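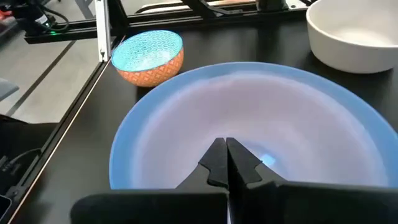

Matching dishes are a waste of a cupboard

I will die on this hill. Buy your bowls one at a time.

When I moved into the flat over the Prakby bakery I did what you're supposed to do and ordered a full set. Gray, all of it. Dinner plates, side plates, bowls, some in-between thing that was too deep for toast and too flat for soup. Everyone said how nice it looked on the shelf. It did look nice on the shelf. Then I cooked in it for a winter and hated every meal, because every bowl was the same bowl. Same size for cereal, for olives, for a salad meant to feed four people. Which it did not.

A bowl has a job. Wide and shallow is for salad, or cut fruit, anything you want to see all of at once. Deep and white is for soup and noodles, and for batter if you're stuck. Small and loud is for the stuff people pick at – nuts, olives, the last of the salsa. Nobody ever sat down and designed one shape that does all three and a set pretends somebody did.

And the color thing. People tell me patterned dishes "fight with the food." What food? I have put plain yogurt in an orange bowl with zigzags on it and the yogurt was fine. Better, if anything. Kids get this right away, they all want the bright one, and there's a argument every single breakfast at my sister's about who gets it. Have never once seen a child argue over a gray bowl.

My friend Parisa Salehi disagrees with all of this and she's a much better cook than me, so I should be fair. Her case is stacking. A set nests, takes up a third of the space, and when one breaks you order another. Okay. The stacking I'll give her. My cupboard is a disaster and the wide one has to go in last or the door won't shut. But the replacing part is nonsense, I tried it. Mine was discontinued after 2 years and the new "gray" was practically green.

Also money. You can get a good bowl at a thrift store for less than a coffee. If it chips, you shrug. If you hate it, back it goes in the September clear-out and you find another one. Try that with a boxed set of sixteen.

The other complaint is guests. What will people think, the table doesn't match. They'll think there's food on it. Put everything down on a dark table and the colors sort themselves out anyway, blue next to white next to orange, looks like you meant it.

The gray ones went to Davoud for his first apartment, by teh way. He's already asking if I want them back. I don't.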